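Home | Our Kitchens | Careers | News | Contact

We use cookies to remember your settings. Accept | Manage

Kitchen Operators (2 openings), Robot-Assisted Line
Koster Kitchens, Jenddale site
Posted Jul 28, 2020

Do you like cooking, and are you curious about what happens when one of your line partners is a robot arm? Come work with us! Our Jenddale kitchen feeds the staff of the whole Imlow business park, 287 meals on a full day, and since May the arm has been taking on the fetching, sorting and setting down that used to wear out everybody's wrists by two o'clock.

The job has changed a lot, and we think it's a better one now. Operators used to spend most of a shift moving things from one end of the counter to the other. These days you season, taste, plate and check (the cooking part!), and you also plan the arm's tasks for the day. Each new task is tried out in simulation first, with everyday things like cups, a shaker, a tomato or a bread roll set out on a countertop, and you'll have a real say in whether a move is ready for the kitchen.

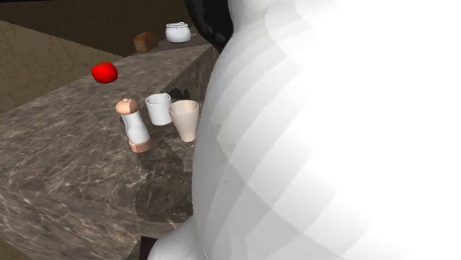

One of our current operators told us she had expected to stand there babysitting a machine, and was annoyed for the first week because it was slower than she was. Now she plans her prep around it, goes home less sore, and argues with the software people about where the cups should go. She does miss the chatter at the old sorting station, and we've moved the breaks so the crew can sit down together again.

No one lost a position when the arm came in. The crew is still 19 people, and these two openings are on top of that.

What you'll do
- Prep and plate on the lunch line
- Set up and review tasks in the simulator, one hour per shift
- Stop the arm whenever something looks wrong to you, no permission needed
- Write short notes for the Kernham team, who build our software

What we ask
- A year or more in any busy kitchen
- Comfort with a tablet. No coding!
- Willingness to say "this doesn't work" out loud

Training is paid and lasts 4 weeks. Shifts are daytime only, and meals are on us.

To apply, send a resume and a few lines about the kitchen task you'd most like to hand over, or bring both to the front desk at Jenddale.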